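From: Trinidad Quiroga
To: office-coffee list
Date: 2018-01-14
Subject: Re: compostable cups, is the switch worth it?

Chantal Fehr wrote:

> Bromar sent over the quote for the new cups. It's 50 dollars a case
> more than we pay now, but they are fully compostable, and the Plulen
> lids are too. I think we should go for it before the end of January.
> Their rep says a building our size keeps 765 pounds of trash out of
> the landfill every year. Can anyone see a reason not to?

I can see a few, Chantal, and I've been through the whole Bromar leaflet now, small print included.

Start with the word "compostable." On page 2 there's a line saying the cups break down "in suitable commercial facilities." Fine. Which facility? I called Huenchumán, who haul our food scraps, and the woman on the phone told me they pull out every cup they find, compostable or otherwise, and send it to the landfill. Their sorters can't tell one paper cup from another at the speed the belt runs, so they don't try. We'd be paying extra for cups that end up in the same hole in the ground.

The ripple wrap is a separate matter. I like the corrugated kind, it saves your fingers and it stops people from using two cups at once.

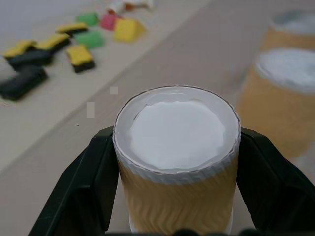
Chantal Fehr: But the wrap is just paper, so surely that part could be recycled even if the cup itself can't?

If you peel it off, maybe. I've tried with the ones we have now and half of it stays glued on. I don't believe people on their way to a meeting are going to stand over a bin and pick at a cup. I wouldn't.

Then there's the 765 pounds. I asked the rep where it came from and got a nice email back with no answer in it. As far as I can work out, they assume every person in the building drinks out of a paper cup several times a day and that every one of those cups gets composted. We know the second part is wrong. I doubt the first part too - plenty of people on our floor have their own mugs already.

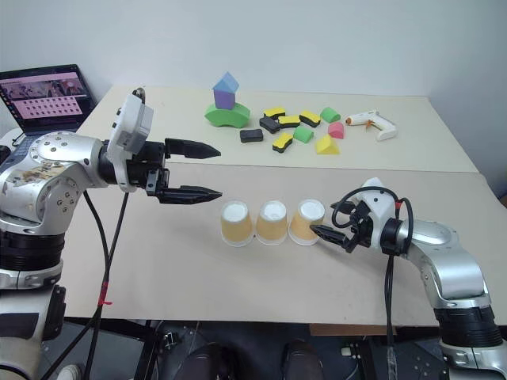 I'm also wary of the lids. The Plulen ones are made from some kind of plant plastic, and the leaflet says to keep them out of the regular plastics recycling. So now we need another bin, another sign over the bin, and somebody to fish out what went in the wrong place. We had three bins in the kitchen once before and the contents of all of them looked the same by lunchtime.

What I'd do first is a lot duller. Trarnix sells a plain thick diner mug in boxes of 30. Put two boxes in each kitchen, run the dishwasher at the end of the day, and keep the paper cups in the cupboard for visitors. Don't hide them, just make the mug the thing you reach for.

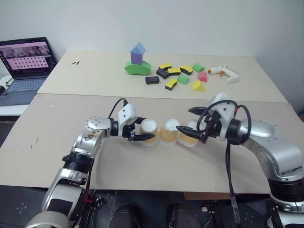 Wouldn't all that washing use up whatever we save?

A full load in a newish machine doesn't take much water per mug, and ours runs every evening anyway with plates in it. I'd worry more about mugs walking off to people's desks and growing fur. That will happen, and I don't have a cure for it.

I'm not against paper cups as such. They have their place, and when we have forty visitors in the big room I don't want to be hunting for mugs either.

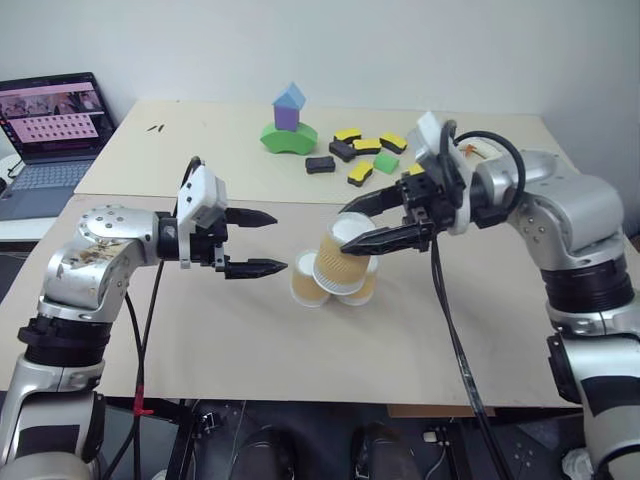

My objection is to spending more and then putting a green leaf on the kitchen door as if something had changed. If Huenchumán starts taking the cups, and will say so in writing, I'd look at the Bromar quote again. Until then I'd stay on the current supplier and ask for a smaller delivery.

Chantal, could you hold off on signing until we've heard from the second floor? They go through more cups than we do, and they haven't said a word on this list yet. I can forward the leaflet to anybody who wants it - read the footnotes first.

Trinidad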